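We use cookies to remember your settings. Accept | Manage cookies

Print this page | E-mail this page

Jurkasberg Units: monthly walk-round, ground floor
Form 511, filled in 4/6/23
Next round due in May

Mark each line OK, Action or N/A. Write a comment for anything that is not OK.

FIRE AND EXITS

Front exit clear, door opens fully: OK
Rear exit clear: Action. Pallets from the Norkasix delivery left against the push bar side. Moved during the round. Delivery note needs changing so drivers use the side bay.
Exit signs lit: OK
Extinguishers in place and in date: Action. Unit 2 extinguisher is on its hook but the tag is missing. Ask Skokent to check it on their next visit.
Call points not blocked: OK
Fire door closers: Action. Corridor door sticks on the new mat and stays open by a hand's width. Mat taken up for now. Either trim it or buy a thinner one.

FLOORS AND STAIRS

Floors dry and free of grit: OK, apart from the wash-up area, where the drip tray had overflowed again. Mopped. Same comment last time.
Stair nosings fixed down: Action. Third step from the bottom is lifting at the left. Taped as a stopgap, job 609 raised.
Handrail firm: OK
Leads kept off walkways: see note at the end

ELECTRICAL

Plugs and leads, visual check only: OK
Extension blocks not linked together: Action. One plugged into another behind the Pacheco printer. Separated. A double socket on that wall would save this coming up every month.
Test labels in date: OK, except the kettle, which has none. Kettle put away until tested.
Distribution board cupboard locked: OK. Spare key is back in the key box.

FIRST AID AND WELFARE

Kit complete: Action. Short of medium dressings, and the eyewash is out of date. Reorder both.
Accident book on shelf: OK
Hot tap temperature: N/A this round, thermometer away for calibration
Toilet extractor fan: OK but noisy

STORAGE

Racking undamaged: OK
Nothing over five boxes high: OK
Ladders hung up: Action. Short stepladder was leaning by the bins.

Note on leads: look at table height as well as at floor level. Anything crossing a gap between benches should be clipped back or run along the wall. 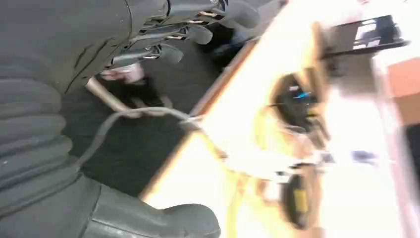

Thin grey cable reaching across to the table edge, above the floor.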